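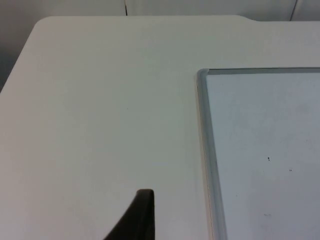
mattfinish_50

White table, matte top, rounded corners, from Szewczyk. Want to wipe it down daily without ending up with shiny patches. What do you all use? Theres a Ledard spray at the store but the label only says glass.

Posted August 2026

drawerful
Warm water, drop of dish soap, soft cloth. Then dry it - dont skip that. Had mine 6 years, still matte.

pelham_q
Magic sponge, works on everything

tornreceipt
No to the sponge!! Its an abrasive, that's how you get shiny spots. I did 2 on mine. Soap and water is right.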